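Test Engineer, Regression and Release (Contract)

Planilport maintains scheduling software for small freight operators. The engineer will own the nightly regression suite, which holds about 2,000 cases, and cut its run time to under 30 minutes.

Duties: triage failed runs, isolate flaky tests, write minimal reproductions for the Nomilico import module, and review test code before merge.

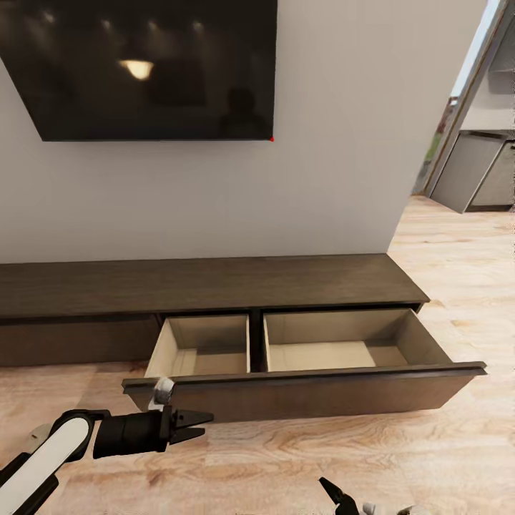
Required: two years of test automation in Python or Java, working knowledge of SQL, and experience with a continuous integration server. Familiarity with message queues is useful.

Remote, full time, 2 time zones from Central at most. Send a resume and one bug report you wrote by September 11, 2021.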